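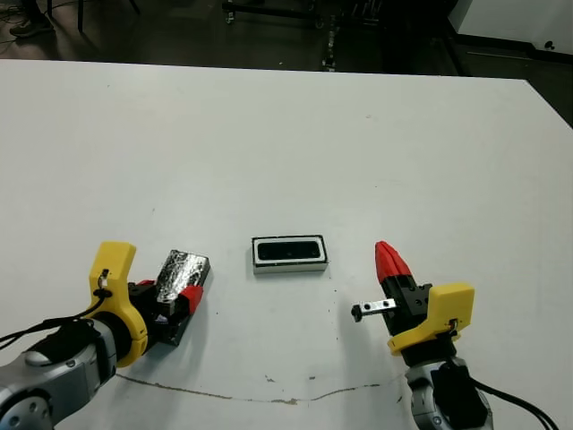 Jivwood Tabletop Wrapping Set

This set covers one small job: handling foil-wrapped blocks and a shallow tray on a white table. It has 200 recordings in 2 folders, wrap and tray. Each recording has its own notes file, written the same day.

Contents
wrap: foil-covered items, moved, turned or set down
tray: the tray with the white rim and black inside, with or without an item
notes: plain text, one line per step

Foil is replaced when it tears, so the creases differ from one recording to the next. The table stays the same in both folders. Recording 31 in tray has no notes file.
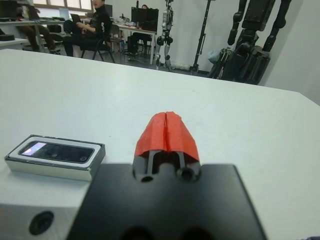
Can the two folders be used separately?
Each folder stands alone. The file numbers start over in each one, so keep the folder name if you copy files out.

Maintainers
Yufang Jin (files), Misaki Tsuchiya (notes)

Last change: 05/02/2019, spelling fixed in the notes for wrap.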